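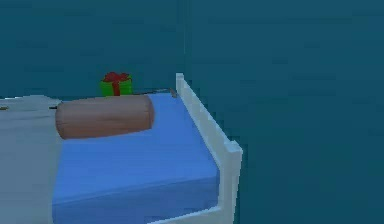 Slide 1. Simulated bedroom: bed, bolster, gift box.

Good morning. I'm Ona Grigaitė, and I look after the equipment budget at Girnusstead. I want to go through what we plan to buy for the home robot work, and in what order.

Simulation comes first. Moving a pillow or picking up a box on a bed is the kind of job we want to test, and we can try it in a rendered room before we pay for an arm. Pause here for questions on licenses.

The Flollurel license covers 37 seats. We use almost 100 hours of compute a week on it now. Brunello Costa has asked for 133, and I have put his number in the plan for January.

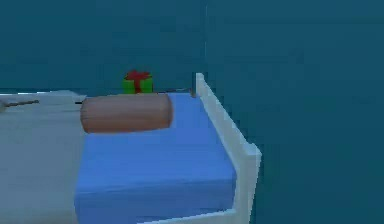

Keep the room simple at this stage. Plain walls and a few objects load fast, and more detail means bigger machines. If a team wants folds in the bedding or more furniture, they should send me the request with a cost next to it.

Next, hardware. We have two quotes, one from Choi and one from Skuditz. Choi includes the mounting stand. Skuditz does not, but the service contract runs a year longer. Read out the delivery times from the handout.

Do not sign for an arm until the task list is final. We did that last time and paid for reach we never used.

Spare parts get their own line this year. So does training. Please don't move money between the two without asking me.

Brunello takes the compute questions. Purchase forms are on the back table, and I need them by 21 October 2019.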